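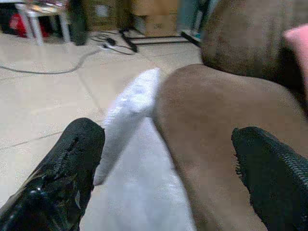 How to freshen up a velvet chair without ruining it

I put off cleaning our velvet chair for ages as I was convinced I'd wreck it. Then my neighbour Huguette Lebrun (she used to re-cover dining chairs in Indgate) talked me through her method one evening in July, and it's so easy I've done it four times!

Check the label under the seat first. If it says dry clean only, stop here and ring someone. Mine said water was fine, so on we go.

You'll need:
A soft clothes brush
A vacuum with the upholstery nozzle
250 ml of lukewarm water
A small squirt of mild washing-up liquid
Two clean white cloths (coloured ones can leave dye behind)

1. Vacuum the whole thing on low, including down the crease at the back of the seat. I found a pen, a hair grip and an awful lot of toast crumbs.

2. Brush in short strokes, all one way. Velvet goes lighter or darker depending on how the pile lies, so lots of "stains" vanish at this point.

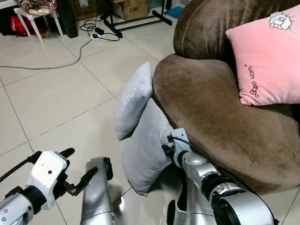
Brown velvet, with lighter streaks where the pile lies in different directions.

3. Whisk the soap into the water until you've got plenty of foam. Pick up only the foam on your first cloth and dab it on the marks. Please don't rub, I did that on a footstool once and the bald patch is still there.

4. Dab again with the second cloth, dampened with plain water and wrung out hard.

5. Leave it for 60 minutes with a window open, then brush again while it's still very slightly damp. If it feels stiff once it's dry, there's soap left in it, so repeat step 4.

Cushion covers mostly come off and go in the machine on a cool wash, but do read the label on those too. I turn mine inside out and dry them flat on a towel.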